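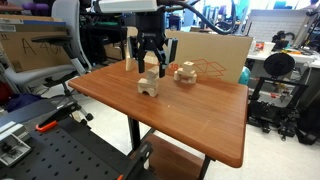
UVVILLE, Tuesday, December 8, 2020

Ticket 534: Household records missing from parish extract
Opened by: Canan Tuncer
Assigned to: Mizanur Mridha
Status: Open

The Lundby parish extract loads without errors, but 113 households have no head listed. The person records are there. The link field is blank.

Mridha: Which version of the Clillance loader did you use?

Tuncer: Version 2, downloaded last week.

Mridha: I get the same result. Version 2 reads the household ID as a number and drops leading zeros, so those IDs no longer match the person file. Set the column type to text in the import settings and reload.

Tuncer: Reloaded. Down to 20 households without a head.

Mridha: Those 20 are blank in the Sima transcription too. I have asked for the page scans. Please leave the records as they are until the scans come in. The loader fix is planned for January.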